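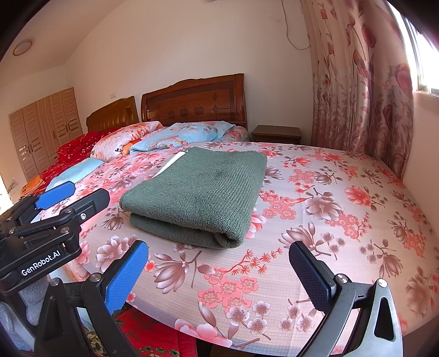

Fold the blanket and leave it on the bed

Adom Owusu

My mother-in-law, Augustina Quaye, keeps her blankets in a closet at the end of the hall. Each one goes back there in the morning and comes out again at night. I did it her way for years and I no longer think it makes sense. A blanket that is used every night should be folded and left on the bed.

The usual argument against this is that it looks unfinished. I don't agree. A flowered sheet with one plain, dark knitted blanket folded in the middle looks fine to me. The bed is made. The blanket is where a person will want it in a few hours.

Knits are also a poor fit for closets. They are thick, they don't stack well, and the one you need is at the bottom. Hanging them over a rail is worse, as the weight pulls the knit long. Folded flat in a thick bundle, a waffle knit keeps its shape. Change the fold line now and then so the same strip isn't always on the outside. If one patch has gone a little darker or paler than the rest, I would leave it alone. It is a blanket.

Salamatu Korletey, who shares a room with her sister, told me the folded blanket settles arguments. With two beds side by side, whatever is folded on a bed belongs to that bed. I had not thought of that, but it is a good rule.

I will give Augustina one point. Spare blankets, the ones for guests and for the cold weeks up to March, do belong in the closet. Ours stay there most of the year and we don't miss them.

The rest should stay out. Shake it, fold it in half, fold it again until it is about as wide as a pillow, and put the rounded edge toward the side you get in from. It takes less time than the walk down the hall.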